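**Tabletop Cell Practice Group: Minutes, February**

Chair: Didier Langlois
Minutes: Živko Petek
Present: handling, safety and data leads from Kelar; integration staff from Jaserard; site contact from Plitcombe (by phone)
Start: 9:30

**1. Previous minutes**

Accepted with one correction. Item 3 should read "reduced speed during setup," not "reduced speed during teaching." Petek to reissue.

**2. Open actions**

2.1 Gripper finger inspection sheet. Issued. The Plitcombe site has asked for a column for finger pad wear. Agreed.

2.2 Cable routing check. Carried over. See item 5.

2.3 Risk assessment for the tableware task. Draft received from Jaserard. Comments were returned on contact with glass and ceramic items. Jaserard considers the draft adequate for plastic and metal items only, and the scope statement will be changed to say so.

**3. Object placement rules, draft 4**

Langlois presented draft 4 of the placement rules for dish and cutlery tasks. Changes from the previous draft:

- Start layouts are to be recorded before the arm is enabled. A layout moved by hand after enabling is a new layout and gets a new entry.
- Loose cutlery lies directly on the table surface or fully inside the tray. Cutlery bridging a tray rim is not a valid start position.
- Upright vessels may be placed on a plate, and the plate may be placed on the tray. The vessel base must sit on the flat part of the plate.
- Items that lie outside the working area at the start are listed as "present, not used."

Petek asked whether stacked starts should be allowed at all, given that a contact with the plate also moves whatever stands on it. Langlois replied that the task set requires them. The agreed text permits stacked starts at reduced speed, with the stack named in the log from the bottom up. The following was reviewed against the wording.

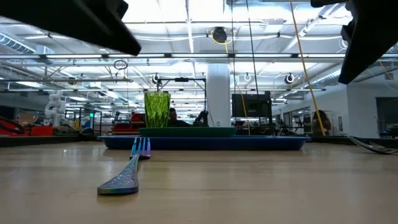
Fig. 1. Stacked start: tray, plate, cup. Fork on the table in front of the tray; spoon at the right edge of the table.

Discussion on Fig. 1:

The log entry under draft 4 would read "tray / plate / cup; fork, table." The group agreed this is sufficient to rebuild the stack but not the position of the fork. An orientation field will be added for cutlery, with tines or bowl direction given relative to the tray.

The spoon raised the question of edge distance. Draft 4 has no minimum. Jaserard proposed a fixed margin from the table edge for every object. Kelar preferred a margin for objects in use only. Not settled; both wordings go into draft 5 in brackets.

Reflective and iridescent finishes were discussed at the request of the data lead. Metal cutlery and translucent cups can return unreliable depth readings under overhead lighting. No restriction will be placed on these finishes. The object list will carry a surface column (matte, reflective, translucent), and grasp failures are to be reported by surface class.

**4. Speed and force limits**

4.1 The trial run at the Plitcombe site covered 500 cycles with the reduced speed setting. There were 2 protective stops, both on tray rim contact. Neither caused damage to the fingers. The stop logs are complete and have been filed.

4.2 The force limit stays as it is until the rim contacts have been reviewed. Kelar noted that raising the approach height over the rim would likely remove the problem without touching the limit.

4.3 Operators must not clear a protective stop from the pendant until the table has been checked by eye. This is already in the site instruction. It will be repeated in the practice document.

**5. Shared rooms and overhead cables**

The practice document assumes a fenced or separate cell. Several sites run table tasks in open rooms with desks in use behind the work area. The following was agreed for inclusion:

- The reach limit of each arm is marked on the floor and set in software. The software limit governs.
- Desks in regular use are outside the marked limit.
- Cables dropping from ceiling rails are checked for clearance at full extension of the arm, including the gripper.

Petek pointed out that "full extension" is ambiguous for arms with a tool changer. Text to read "full extension with the longest tool fitted."

**6. Naming of layouts**

The Kadrić scheme (site code, task code, running number) is adopted for all new layouts. Existing layouts keep their names. No renaming of archived logs.

**7. Actions**

| Action | Owner |
|---|---|
| Issue draft 5 with bracketed edge margin text | Langlois |
| Add orientation and surface fields to log template | Petek |
| Review rim contacts, propose approach height | Kelar |
| Revise risk assessment scope | Jaserard |
| Confirm cable clearance wording with sites | Petek |

**8. Next meeting**

To be set once draft 5 has been circulated. Comments on these minutes to Petek.

Closed 11:10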